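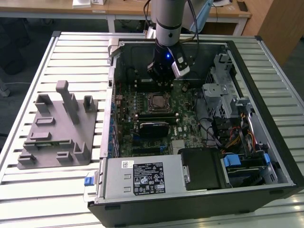
Tringate > Workshop > Desktops > Strip and clean an old tower

Stripping an old office desktop down to the board

by Gwion Hopkin

Quick one this. Took three of these old towers apart in February and wrote it up as I went, so excuse the notes. Works for most office-type machines with the colored release tabs. If yours is all screws, same order, more swearing.

Time – one evening for your first. After that, 60 minutes if you don't stop to read the labels.

What you need

Phillips screwdriver, medium. A small one too if the drive has a bracket. Soft brush. Cotton swabs and rubbing alcohol. Paste for when the cooler goes back on. Egg carton or muffin tin for screws. Masking tape and a pen. Phone, for photos.

Before you open it

Shut down, pull the power cord, then hold the power button in for a few seconds. Everything off the back – monitor, keyboard, network. Lay the tower on its side, cover side up, on something flat and hard. Not the carpet. Touch bare metal on the case before you touch any parts and keep doing it.

Side panel off. Usually a latch or two thumb screws.

Take a photo now. Then another from closer in. You will want them later when there's a bundle of yellow, red, orange and black wires and you're wondering which way it ran.

1. Cables first

Label with tape before you pull. Big connector on the board has a clip, squeeze the clip and rock it gently. Never pull by the wires. Drive cables next, then the front panel ones. Those little ones are the pain. Write down the order or photograph them straight on.

Tuck the loose bundle out over the drive cage so it isn't lying across the board.

2. Hard drive

Look for blue plastic clips at the ends of the bay. Squeeze both together and slide. Shouldn't need force. If it sticks check you got the data cable AND the power off, I've missed one more than once.

Put the drive somewhere safe, away from the work. Wipe it or keep it, your choice, but don't hand the machine on with it still full of somebodys tax stuff.

3. Graphics card

If it has one. Undo whatever holds the slot covers at the back, then look at the board end of the slot for a small catch. Press that, lift the card straight up. Hold by the edges. Slot covers go back in afterward – leaving gaps lets dust in.

4. Memory

Push the tabs out at the ends of the slots, sticks pop up. Note which slots they came from. Into an anti-static bag, or stack them in the box a new one came in.

5. Cooler

Run the machine ten minutes before you start, if it still boots, so the old paste softens. Should have put that at the top. Loosen the screws a bit at a time in a cross pattern, twist slightly, lift. If it won't come, twist more. Don't yank, the chip can come out with it.

With the cooler off you've got the socket with its metal bracket and the square of the processor. Leave the bracket clamped down for cleaning. Swab and alcohol, work inward from the edge, fresh swab when it goes gray. Little heatsinks elsewhere on the board stay put! Brush only.

6. Power supply

Read the label before anything else and write the wattage down. On mine there's a blue release tab at the end – other models have screws at the back, check both. Slide it and lift it clear.

Do NOT open the power supply. It holds a charge. Brush the vents from outside and leave it at that.

7. Dust

Take the case outside. Brush first, then short bursts of air. Hold fan blades still with a finger. Perforated parts of the drive cage clog worst, do them from both sides.

Putting it back

Reverse order. Power supply, cooler with a pea of fresh paste, memory, card, drive, cables. Memory wants a firm push til the tabs click. Boot it with the panel off once, look and listen, fans should turn. Then shut down and panel on.

Comments (3)

Paewai – Did mine from this last night. Got stuck on the front panel plugs, no photo, my own fault.

Ynyr Hopkin – you left the screws in MY muffin tin. Also step 5, move the warm up bit to the top

Dravix – Any idea on beeping after? Three long ones. Edit: reseated the memory, fine now.

Contact Tringate | © Tringate Workshop | Back to top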